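The Loom Sulked Until Sunday

I should say straight off that I never meant to build an arm. I meant to fix a loom. Well, I call it the loom, though half the people at the Timley workshop call it the harp and the rest call it "that thing of yours", and it had been dropping threads since February.

My hands are too big for it, you see. Forty goes at hooking one stubborn strand and all I'd managed was to say some words that made the woodturning lot look up. So I bought a second-hand arm from Sudine, spent 16 evenings on the wiring, and named it Yao after the tug I used to watch from my gran's window (black, blunt and very sure of itself!).

Yao didn't care for me at first. I'd send it left and it would think about it. I'd send it down and it would go left. But on Sunday, with the kettle on and the rain coming sideways, I ran the whole thing again from the top and left the wrist camera going.

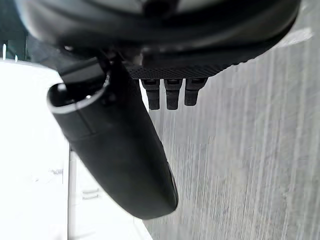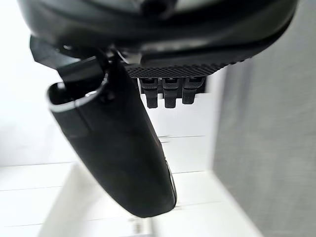
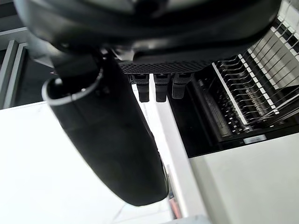 Yao's view from the wrist, long finger on the left. The wires only come into the last one.

I held my breath, which is silly, because it was only a rehearsal and I'd told it not to touch anything. Still, I swear it slowed down when it got near the strings, the way you do going past a sleeping dog.

"Go on, then," I said.

And the loom hummed. Not loudly, just one low note, a bit flat, and I was stood a good two paces away with a mug in each hand (don't ask, I forget I've already made one). I put the mugs down. I checked the heater, the extractor, the fridge in the corner with the Wonenero sticker on it. All off, except the fridge, and that only rattles.

I typed the command to bring the arm home. Yao stayed where it was for a second or two longer than it should have, and then the note came again, a shade higher, like a question.

So I pulled up a stool, switched off the radio and typed in the next move.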